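Flenport trial finds machines slow but useful at picking up and packing

A six-month trial of robots in a toy shop stockroom and a furnished show flat has ended in Flenport with mixed results, according to the people who ran it. The machines could pick up, carry and put down a good many ordinary things, but they took far longer than a person and still needed someone close by for much of the day.

The trial was set up by Restach, a small testing firm, and ran from September in two places: the back room of Farías, a toy and gift shop on the harbour road, and a two-room flat fitted out with second-hand furniture. The same list of chores was used throughout. In the stockroom the machines unpacked deliveries, moved goods between bins and filled shelves. In the flat they tidied toys from the sofa and floor, folded towels, loaded a dishwasher and carried laundry from one room to the other.

Milagros Palma, who led the work for Restach, said the shop chores had gone better than the household ones.

"A shelf stays where it is and the boxes are mostly the same size," she said. "In a living room the cushions move, the throw ends up on the floor and the light changes by the hour. We had tasks that worked in the morning and failed after lunch."

Each chore was attempted 50 times. Moving boxed goods from a trolley to a shelf was the best result, with 190 boxes shelved in a single shift on the final day and only a handful put in the wrong place. Folding towels was the worst. The machine finished 21 of its 50 attempts, and Palma said several of those would not have passed in a hotel.

Soft toys fell between the two. They were included because the shop sells a lot of them and because they are awkward to hold. A bear or a cat gives way when it is squeezed, so the machine has to judge when it has a firm grip and when it is only pressing on stuffing. Toys still in their plastic bags were harder again. The bag can slide over the fur inside, and shiny plastic throws back light in a way that confuses the cameras. Early on, the robots would often close on a loose corner of the bag and lift nothing.

That improved over the winter. By January bagged toys were being moved successfully in most attempts, provided they were not piled on top of each other. Piles remain a problem — the machine tends to pick up two at once and carry on as if it had one.

Renato Fuentealba, stock manager at Farías, said he had gone into the trial expecting very little and had come out of it with a short list of jobs he would happily hand over.

"Unpacking the big cartons, yes. Putting the bagged stuff into bins overnight, yes, if it can be left alone to do it," he said. "I wouldn't have it near the glass ornaments, and I wouldn't have it out front on a Saturday."

Speed was his main complaint. A member of staff can empty a carton of soft toys in a couple of minutes. The quickest run by a machine took 25, and that was with the carton already opened and the flaps taped back. Fuentealba said this mattered less at night, when the stockroom is not being used, but the shop would need to be confident that a stuck machine would stop safely and wait until morning.

The household side raised other questions. People who visited the flat were asked which chores they would most like to be rid of, and the usual answers were ironing, cleaning the bathroom and changing bedding. None of those was on the list. Palma said ironing had been considered and dropped at the planning stage on safety grounds, and that bathrooms were too wet and too cramped for the equipment available.

Noise was mentioned too. Several visitors said they would not want to watch television in the same room while a machine was tidying, although most said they would put up with it if they were out at work.

Restach will not publish a ranking of the machines used. A written report is being prepared for Brilulia, the retail group that paid for the shop half of the trial, and a shorter version will be made available to the public in the spring. Farías has asked for a second round limited to night-time stock work. The flat has been kept on until the lease runs out, and Palma said her team would use the time to go back to towels and to toys left in heaps.

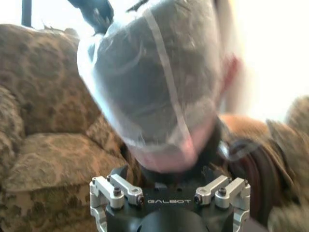

Contact the newsdesk | Copyright 2026 Flenport news pages | Back to top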